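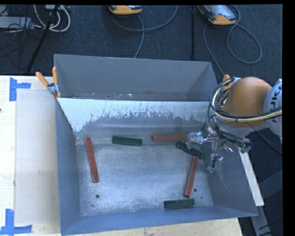 Bench notes, block bin, 09/08/2018

Went over the grey bin and the red and green blocks today so the sorting task can be handed on to Sidra without me having to stand next to her. Writing it down in the order I did it.

Blocks first. The reds are longer and slimmer than the greens, which I had half forgotten, as the early Gokard drawings showed both the same length. Those drawings should come off the wall. If anyone cuts replacements, go by the pieces and not the sheet. The stock for replacements is on the shelf under the window, in the Rawashdeh crate, and there is enough of it for another set in each colour if we don't waste any.

Checked the ends of each block for burrs. One green had a rough corner, took it down with the fine file. One red has a small chip on a long edge and I left it alone, it sits flat and the chip doesn't catch on anything. Paint is holding. I would still like a second coat on the greens before December, when the bin goes over to Varkside for the open week. Mohsin thinks they are fine. We can look at them again under the good lamp.

Bin next. The floor of the front compartment is scuffed all over in a cloudy sort of way and throws back a lot of light. I tried wiping with a damp cloth and then a dry one. It took the dust off and did nothing for the scuffs, so they are in the metal. Options are to rub it down evenly or to leave it. Leaving it for now.

The holes in the floor: there is a round one lower left, another at the lower right, and a tiny one just past that. I ran a finger round both of the larger ones and there is no lip to speak of. The blocks slide over them. Anything smaller than a block could go down, so please don't keep screws or pencil ends in there. I had thought of taping them from underneath, but tape in that position always ends up stuck to the table.

Divider. The white coating on the sloping panel is going. It has worn back to a ragged line with bare metal under it and there are thin scratches running down through what remains. It goes furthest down at the left. I scraped at the edge with a thumbnail and a flake came away, so more will follow. Two ways to go: strip the whole panel back to metal, or strip and recoat. Mohsin is for stripping and leaving it bare. My worry is that the panel would then look the same as the floor, and the white does help when you are trying to see where the slope begins. Asked at Trotine about a tougher coating. They want 80 for a small tin and the tin would do the panel several times over, so the rest would dry out on the shelf. Will ask next door if they want to share one.

Rear compartment. Light and reddish crumbs along the bottom of it. My guess is the light bits are from the coating. The reddish ones may be off the red blocks, or may be nothing to do with them, I can't tell by eye. Brushed them into an envelope, labelled it, and put it in the top drawer. If the same colour turns up after the next session we will know something is rubbing.

Layout for the start of the task. We have been arguing over whether to set the blocks out in rows or just tip them in. Rows take time and everybody makes slightly different rows. Tipping gives a fair mix of blocks lying along the bin, across it, on the slant, some touching and some well clear. I prefer tipping. Rules as agreed with Mohsin:

All six go in the front compartment, none in the rear.
Nothing stacked. If one lands on another, lift it off and set it down beside.
Blocks touching each other are allowed.
A block against the foot of the divider is allowed.
Don't straighten anything afterwards.

I tipped them a few times to see how they fell. They tend to end up towards the back if you pour from the front, so pour from the side. A low pour is quieter as well. The noise on bare metal is unpleasant and carries down the corridor.

Table. The bin creeps on the wood when it is knocked. I put pencil ticks at the corners so it can go back to the same place. Thin rubber sheet underneath would cure it, and there is an offcut 172 mm wide in the drawer, which is too narrow to do the job in one piece. Could cut it into strips.

To do:
Old drawings down (me)
Second look at the greens (Mohsin, me)
Decide on the divider before anyone buys a tin
Rubber strips under the bin (Sidra, if she has time)
Compare crumbs after next session

Envelope is marked "rear, first sweep". Don't empty it.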